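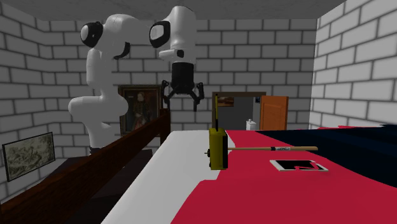
White brick walls and a dark wood bed rail in a small room.

Painted Brick in a Small Bedroom: Cleaning and Upkeep

Painted brick holds dust in a way that drywall does not. Every mortar line is a small shelf. If the wall is white, you will see the gray building up within a few months.

Start dry. Use the soft brush on your vacuum and work from the ceiling down. Go along the mortar lines first, then over the faces of the bricks. A clean, dry paintbrush gets into corners the vacuum misses. Wiping with a wet cloth before the dust is off makes a thin mud that settles in the joints.

For washing, put a squirt of dish soap in a bucket of warm water. Wring the sponge until it stops dripping. Do a patch about the size of a door panel, rinse with a second sponge, and move on. Scuffs near the bed usually come off with baking soda paste on a fingertip. Test it low down first. Flat paint will go shiny if you rub hard, and there is no fixing that short of repainting.

If white powder comes back after you brush it off, it is probably salt coming through the masonry. Leave it unpainted until you find where the damp is getting in. I painted over mine one May and had it flaking again by the end of summer.

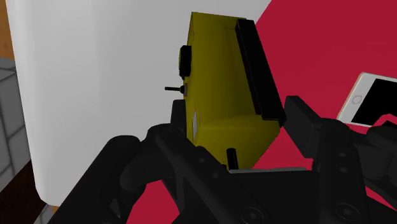 Small things pile up in a bedroom too, and they make the weekly cleaning take longer than it should. Keep whatever lives on the tabletop down to what you can lift with two hands. I keep spare bulbs, batteries and picture hooks in one lidded bin under the bed, and the bin comes out when the floor gets done.

Bed rails

Dark wood shows dust worse than anything else in the room. Wipe along the grain with a barely damp cloth and dry it right away. Skip spray polish on the top edge, where people sit. It gets tacky and marks clothes.

Tighten the rail bolts twice a year. If the bed squeaks after that, rub candle wax on the spots where wood meets wood. Felt pads between the rail and the wall will save the paint. Mine are Flemex, and the adhesive has held through two moves.

Touching up

Save a jar of the wall paint and write the room and color on the lid. For chips, sand the edge lightly with 100 grit, wipe, and dab the paint on with a small stiff brush. Two thin coats look better than one thick one. Let the first dry overnight.

Hanging things

Drill into the mortar, not the brick. Mortar can be patched with a little filler and paint. Use a masonry bit and the plug size printed on the packet, and hold the vacuum hose under the hole while you drill.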